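Orkwood Build 12 Adds Deterministic Physics and Replay Files 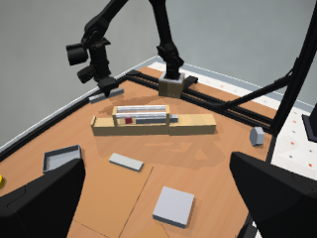 What changes for players who already have a save from the previous build?
Existing saves load in Build 12 and are converted the first time they are opened. The original file is kept next to the converted one with the extension .old.

Pleltik, the studio behind the puzzle game Orkwood, announced the release of Build 12 to all owners of the early access version. The update replaces the physics solver, introduces replay files and adds 8 levels to the Quarry chapter, bringing the total number of playable levels to 70. It is a free update and downloads through the regular launcher.

The previous solver advanced the simulation by the time elapsed since the last rendered frame. Two computers running the same level at different frame rates could produce different results from the same input, most visibly in levels with long chains of falling weights. Build 12 runs the simulation at a fixed step of 30 updates per second and interpolates positions for display. Rendering speed no longer affects the outcome of a level.

"We had reports of solutions that worked on a desktop and failed on a laptop," said Beril Ersoy, lead programmer at Pleltik. "Most of them came down to the variable step. A few were errors in the order in which contacts were resolved, and those have been corrected separately. Contacts are now sorted by object number before they are solved."

The fixed step made it possible to add replays. A replay file stores the level number, the build number and the list of player inputs, each tagged with the update on which it occurred. No object positions are saved, so files stay small enough to attach to a forum post. Replays are stored in the folder "replays" inside the user directory and can be opened from the main menu or by dragging the file onto the game window. A replay recorded in one build will play only in a build with the same solver version. If the versions differ, the game displays a message and does not start playback.

The level editor has been updated to match. Rope segments, hinges and pressure plates now show their simulation values in the side panel, and the editor can step forward one update at a time. Stepping backward is done by rerunning the level from the start, which causes a short delay in large levels — this will be improved in a later build. The grid snap setting is now remembered between sessions.

Azucena Lozano, who designed the Quarry levels, said the new chapter content was held back until the solver was finished. "Several of these levels need a counterweight to stop within a narrow range. Under the old timing I could not guarantee that, and I had to widen the targets until the puzzle was trivial. The targets are back to their intended size."

Some community levels built around the behavior of the old solver may need adjustment. Pleltik has added a compatibility check to the editor that runs a level with its stored solution and marks the first update where an object leaves its expected path. Level authors are advised to run the check before uploading again. Levels that are not updated will remain available for download and will carry a notice in the level browser.

Known issues in Build 12:

Sound effects may play late when a replay is viewed at double speed.
Rope segments attached to a moving hinge can flicker at the lowest detail setting.
The compatibility check does not yet support levels with more than one exit.

Work on the next chapter, Vadura, is in progress. It will introduce water and floating objects. The water model is being tested with the new solver, and a preview is planned for May.

Build 12 is available for Windows and Linux. The soundtrack, published separately by Altıntaş, is not affected by the update. Bug reports can be filed from the pause menu, which now attaches the replay of the current attempt unless the player turns the option off.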